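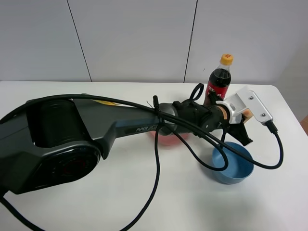 Workshop Builds > Desktop Arms > Gripper Mounts and Cable Kits

Javunine Wrist Bracket Kit for small arms

Hi, I'm Diane Friesen, and I make these brackets in the shared workshop at Indbridge, mostly between 6 and 10 in the evening when the laser cutter people have gone home and I can hear myself think. The Javunine kit started as a part I needed for my own arm. Then the person at the next bench wanted one, then two people from the electronics corner, and by June I was cutting them in batches and had to give the thing a name.

The arm on my table is a PIPER, and it's the one I do all my fitting on. If you have the same arm you're in luck, all the holes line up and you can skip the section on adapters. If you have something else, keep reading (and please measure before you order, I beg you).

What you get

- 1 white metal bracket, bent and deburred
- 1 flat white cover plate with its two screws
- 1 white ring adapter, goes between wrist and gripper
- 1 bag of spare screws, because they roll under things
- 2 rubber pads for the inside of the jaws
- 11 reusable cable ties
- Printed fitting sheet, folded

Not included: the arm, the gripper, the cables, a hex key. I used to put a hex key in every bag and everyone told me they already owned a drawer full.

Why I made it

My gripper came with a mount that held it perfectly straight, and it worked fine for the first couple of weeks. But I wanted to add a connector on the side and there was no good place to fix it. I tried zip ties. I tried hot glue, which let go the first time I ran the arm for a whole evening. So I drew up a bracket that angles away from the gripper and gives the plug somewhere to sit at the end of it, out of the way of the jaws. The first version was too thin and hummed like a tuning fork whenever the arm stopped short. The second was so heavy that the wrist sagged. The one you can buy now is version 4, and I've been running it long enough that I've stopped thinking about it!

The cover plate was a late addition. It's just a flat piece held by two small screws, but it means you can take the front off and get at what's behind without pulling the whole gripper off the wrist. I do that way more often than I expected to.

Fitting it

Set aside an evening the first time. It took me 19 minutes last time I did it, but I've done it a lot and I had my tools laid out.

Power the arm down and unplug it. Please do unplug it. Park it low over the table first so nothing drops when the joints let go — an arm this size is heavier than it looks and it will land on whatever you left underneath.

Take the gripper off the wrist and put the ring adapter on. It only goes one way around, there's a small notch on the back face. Start all the screws by hand before you tighten any of them. Then the bracket goes on, still a little loose, then the gripper, and only then do you snug everything up, going across and across like you would on a car wheel.

Plug in the connector last. Leave enough slack that the wrist can turn all the way both directions without pulling. I'll say more about that in a second, as it's where most of my emails come from.

Cables, ugh

I like a generous loop. My own setup has cables all over the place, one along the top of the upper link and down past the wrist, another hanging down the middle of the table, and a big wide one that swings out from the plug past the gripper. It looks messy next to those glossy setups with everything tucked into a sleeve. I tried a sleeve. It stiffened up the whole run and I could feel the wrist working against it, so out it came.

What you don't want is a loop low enough to catch on something. One of mine lies right over the rim of my blue bowl if I park the arm too far forward, and a bowl is a very good cable hook. Use the ties to lift the slack if you work close to the table, but leave them loose enough to slide a finger under. And move the arm by hand through its full reach before you power it up. If anything goes tight, redo it.

What I test with

People ask me this a lot. I keep a couple of bowls, one red and one light blue, and a plastic bottle of cola with a yellow-orange cap. That's pretty much the whole lab, ha. The bowls are nice as targets for putting things down into, and different colors make it easy to tell at a glance whether my program went to the right one. The bottle is my tall object. It's round and smooth and it will tip if you come in a bit off center, so it tells me quickly when I've put the bracket back on crooked.

I'd start with something light and empty if this is your first arm. Save the full bottle for when you trust your close position.

The pads, by the way, are the part I'd replace first. Mine on the bench gripper is a tan one. The pads in the bag stick on with their own backing, so clean the jaw with rubbing alcohol first and let it dry, then press hard and leave it overnight. If you skip the cleaning it'll peel at the corner, and then you'll be fishing it out of a bowl.

Will it fit my arm?

PIPER: yes, directly, with the ring in the bag.

Granström small arm: yes, but you need the Granström ring in place of the standard one. Pick it in the order menu, same price.

Skineck: sort of. The bracket fits, the plate fits, but the connector ends up facing the wrong way, so you'll need a longer lead than the one you have. Two customers have done it and both sent me nice notes, so it can't be that bad.

Anything else: send me the hole spacing and a quick sketch with measurements. I'll tell you yes or no, and I won't sell you one if I think it's a no. I've got a shelf of returned brackets from the early days and I'd like it not to grow.

A few notes on the finish

White powder coat, fairly thin. It'll scuff where the screws bite and that's fine. I picked white so I could see the bracket against all the black on the wrist when I'm lining things up, and I've stuck with it. I get asked for black about once a month and I might do a batch if enough of you want it. Add your name to the list at the bottom of the order form.

The bent edges are deburred by hand. Mostly by me, with a file, listening to the radio. If yours has a sharp spot I missed, write to me and I'll send another.

Shipping and pickup

I've sent out 258 kits so far, which still makes me a bit giddy when I see it written down! Orders go out in a padded envelope, usually within the week unless I'm waiting on the powder coater. If you're local you can pick up at Indbridge any evening after 6, just ring the side bell and ask for me. Bring your arm along if you want help with the fitting, there's nearly always a free bit of table next to mine.

Returns are fine if it hasn't been screwed down yet. If it has, write anyway and we'll work something out.

Current stock: standard ring in stock, Granström ring low, Skineck lead not stocked.

Questions go to the contact form. I read them over breakfast.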